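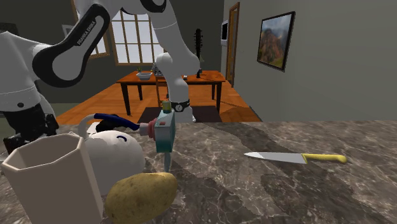
August 4, 2023

So I have finally given up coffee in the afternoons, and I want to write it down somewhere while I'm still cross about it.

It started in January, when I was waking up at some silly hour every night and lying there planning arguments with people I haven't seen since school. My friend Ebuka Mohammed listened to me moan for a whole train journey to Brornley and then asked how many coffees I have after lunch. I said two. He looked at me. I said all right, two at work and then one when I get in, and one more if there's something good on the telly. He went back to his crossword.

I ignored him for months, obviously. I bought a new pillow. I bought one of those sprays that smells of lavender and made the bedroom smell like my gran's airing cupboard (lovely, but it didn't help me sleep). I downloaded an app that plays rain, and all that did was send me to the loo.

Then at the end of June I had a really awful week and thought, fine, I'll try it. Nothing with caffeine in it after midday. The first few days were horrible! I had a headache that sat right behind my left eye and I was so short with my sister on the phone that I had to ring her back and say sorry. By the second week I was sleeping through until the bin lorry came, and I've been doing it most nights since. Very annoying.

What I hadn't thought about was how much I like the making of it. Three o'clock comes and I want to get up, stand in the kitchen, wait for the kettle and look out at next door's cat. If I don't do that I just sit at my desk getting stiff and reading the news, so I've been working my way through the things people drink instead.

Peppermint tea is fine but I can't get excited about it. Rooibos I like with milk, though I know people have feelings about that. I tried a roasted chicory drink from the health food shop, and it tasted like somebody had described coffee to a tree. I did finish the jar – I'm too mean not to – but I won't be buying another. Decaf is the obvious answer and I was snobby about it for years, but the little café by Brornley station does a nice one and they let me have a bag of the beans, so that's my treat at weekends.

The winner so far is hot water with fresh ginger and a bit of honey. You want to grate the ginger and leave it for 9 minutes or so it's got some fire to it, and then strain it if you don't like bits. I don't mind bits.

I still have my two in the morning and I'm not giving those up for anybody. If you've got a good afternoon drink that isn't fruit tea, please leave me a comment. Ebuka says to try barley tea, and I suppose I have to listen to him now.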